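Mitschrift-Ersatz für alle, die am Monday-Termin gefehlt haben (Montag, ja, ich weiß, der Kursplan ist auf Englisch). Ich schreibe so, wie ich rede, also bitte nicht wörtlich in der Hausarbeit zitieren!

# Sitzung 4: Geschirr, Portion, Tischordnung

Letztes Mal waren wir beim Kochen stehen geblieben, heute geht es darum, was danach passiert: Das Essen muss irgendwo rein und irgendwo drauf. Klingt banal, ist aber für die Ernährungsgeschichte eine der ergiebigsten Fragen überhaupt. Wer aus einer gemeinsamen Schüssel isst, isst anders als jemand mit eigenem Teller – anderes Tempo, andere Menge, andere Regeln, wer zuerst zugreifen darf.

## Gemeinsame Schüssel und eigenes Gedeck

In weiten Teilen des ländlichen Europa stand bis weit in die Neuzeit hinein eine große Schüssel in der Mitte, und jeder hatte seinen Löffel. Der Löffel war persönlich, die Schüssel nicht. Der eigene Teller kommt nach und nach von oben herunter, erst in höfischen und städtischen Haushalten, dann in bürgerlichen, auf manchen Höfen erst ziemlich spät. Ich mag diese Geschichte, weil sie sich so schlecht als gerade Linie erzählen lässt. Es gibt Haushalte, in denen sonntags Teller auf dem Tisch stehen und werktags die Schüssel, und beides gilt als völlig normal.

Norbert Elias habt ihr im Reader, bitte den Abschnitt über das Essen lesen und nicht nur den über das Schnäuzen (den lesen nämlich alle). Achtet darauf, welche Quellen er benutzt: Manierenbücher sagen euch, was jemand für richtig hielt. Ob sich am Tisch irgendwer daran gehalten hat, steht auf einem anderen Blatt. 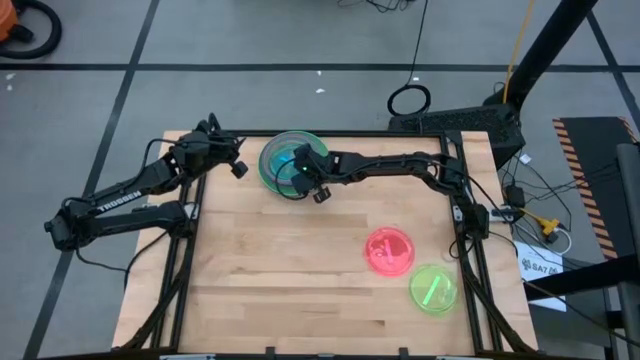 Gegenprobe sind die Nachlassinventare. Sibel Bilgin hat für ihre Magisterarbeit 82 Inventare aus der Gemeinde Broltstead durchgesehen, insgesamt 637 Einträge zu Ess- und Trinkgeschirr, und ich durfte die Tabelle für den Kurs benutzen. Davon sind 378 Einträge Schüsseln oder Schalen in irgendeiner Form. Zwei Dinge solltet ihr euch dazu notieren:

- Die Schreiber unterscheiden nicht sauber. »Schale«, »Napf« und »Schüssel« können im selben Haushalt dasselbe Stück meinen, wenn zweimal aufgenommen wurde.
- Billiges Holzgeschirr fehlt oft ganz. Was beim Verkauf nichts einbrachte, hat keiner aufgeschrieben, also ist Zinn in den Listen viel zu stark vertreten.

Harpreet Li hat in der Diskussion gefragt, ob man dann überhaupt etwas über die ärmeren Haushalte sagen kann. Gute Frage! Ein bisschen schon, über Umwege: Marktordnungen, Abrechnungen von Drechslern und Töpfern, Scherbenfunde. Holz hält sich im Boden nur unter günstigen Bedingungen, etwa in feuchten Latrinenverfüllungen, und gerade da kommen gedrechselte Schalen dann gern in Mengen zum Vorschein.

## Wie die Form das Essen lenkt

Jetzt zum Teil, bei dem die Uhr mir davongelaufen ist. Flach oder tief ist keine reine Geschmacksfrage. Brei und Suppe brauchen einen Rand, Braten braucht eine Fläche zum Schneiden. Wo viel Brei gegessen wird, findet man viele Schüsseln, logisch, aber umgekehrt halten sich Schüsseln auch dann noch, wenn längst Kartoffeln und Fleisch auf den Tisch kommen. Geschirr ist träge. Man kauft es nicht neu, bloß weil sich der Speiseplan ändert, man erbt es ja meistens.

Dann die Farbe. Im zwanzigsten Jahrhundert kommt mit dem Kunststoff das bunte Alltagsgeschirr in die Küchen, und plötzlich kann jedes Kind am Tisch »seine« Farbe haben. Fragt mal zu Hause nach, in erstaunlich vielen Familien gibt es dazu feste Regeln und mindestens einen alten Streit. Für mich ist das die Fortsetzung des persönlichen Löffels mit anderen Mitteln – aber das ist meine Lesart, da dürft ihr gern widersprechen.

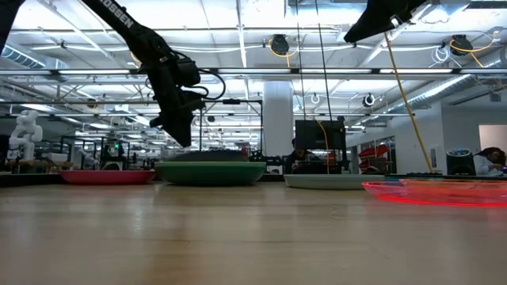
## Bis zur nächsten Sitzung

1. Elias, Abschnitt über das Essen, dazu die kurze Quelle aus Calloway (zwei Seiten, gut lesbare Abschrift).
2. Aus Sibels Tabelle einen Haushalt aussuchen und in einem Absatz beschreiben, wie dort gegessen worden sein könnte. Trennt bitte deutlich, was im Inventar steht und was ihr daraus schließt.
3. Ein Gespräch mit jemandem, der älter ist als ihr: Welches Geschirr stand werktags auf dem Tisch, welches nur bei Besuch? Stichworte reichen.

Die Exkursion ins Depot Plullgate findet im August statt, die Liste hängt an meiner Tür. Wer Zug fährt, bitte dazuschreiben, dann kann ich das Gruppenticket ausrechnen. Und den Schlussteil zu Trinkgefäßen hole ich nächstes Mal nach, samt Henkelfrage.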